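I'd been trying to get Delwyn Doolan on the phone since April, and when he finally picked up he was eating toast. "Go ahead, I can chew and talk," he said, and he could, so we just got going.

Delwyn helps people sort out houses. Mostly they're houses where somebody lived a very long time and then moved somewhere smaller, or passed away, and the kids are standing in the hallway with a roll of trash bags and no plan. He's been at it eleven years now, the last seven of them with his business partner Masaru Kamata, who was on the line too (very quiet at first, then not quiet at all!).

I asked where they start. I figured the attic, or the garage, something big and dramatic.

"Never the attic," Delwyn said. "The attic is where families go to fight. You start with cupboards. Open a cupboard, and it's a small world, it's got a back wall. You can finish a cupboard before lunch."

He told me about a house in Osby where the owner had kept every receipt she ever got. The family wanted to shred the lot. Delwyn made them sit down with one shoebox first, and in it they found the bill for their parents' wedding dinner, tucked in with decades of shoe repairs. After that it took them a week to get through the rest, and he says they laughed for most of it. 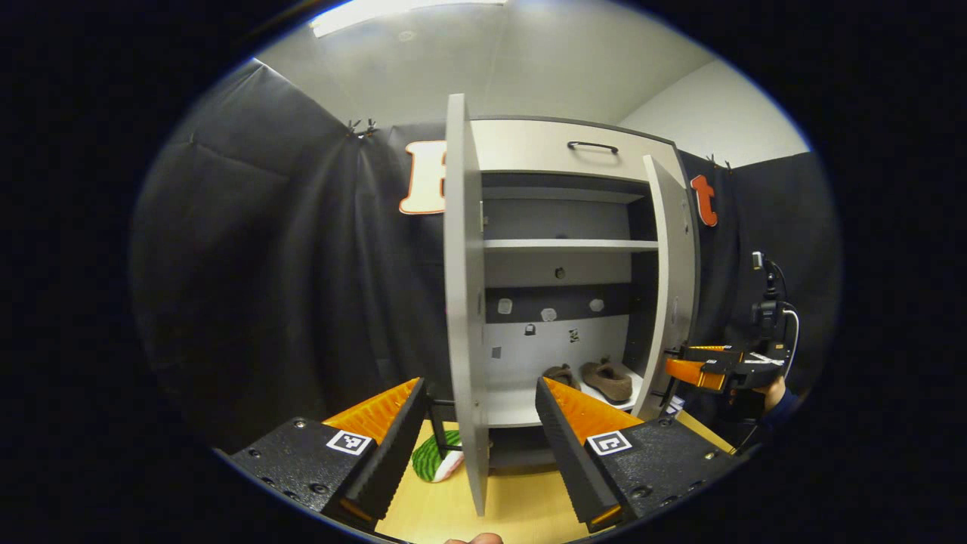 Masaru jumped in at this point to say that a week was being generous, and that he remembers the receipts taking closer to ten days, with a long argument in the middle about who would get the wedding bill. Delwyn let that go by.

I wanted to know about the counting, too, because I'd heard they keep a tally on every job. They do, and it's Masaru's thing. The biggest so far was a family named Šindelář, who had 2558 items once everything had been written down, and that was without books.

"People think I'm being fussy," Masaru told me. "But you say to someone, your mother owned this many things, and they go quiet, and then they start making decisions. Before that it's just a pile."

So what do people regret? I was sure they'd say throwing out too much. Delwyn had to think about it.

"Photos with no names on them," he said. "They keep them, they can't bear not to, and they've got no idea who they're looking at. I tell everybody, go home tonight and write on the backs. Pencil, please. Pen goes through."

Masaru's answer was kitchen stuff. He says people give away the good pans and keep the fancy china, and then he gets a call six months later asking where the pans went.

I did ask about their own homes — I had to. Delwyn's is tidy apart from a shed he wouldn't discuss. Masaru has four coffee grinders and uses one. When I asked him why he didn't part with the other three he said they were his, and Delwyn laughed so hard he had to put the phone down for a minute.

They're off to Stamel next, a farmhouse with two barns. Delwyn has already told the family that the barns can wait.

Recent posts
Learning to bake with my neighbor's oven
The last shoe repair shop in Pudis
What I read on the night bus
A long talk about short fences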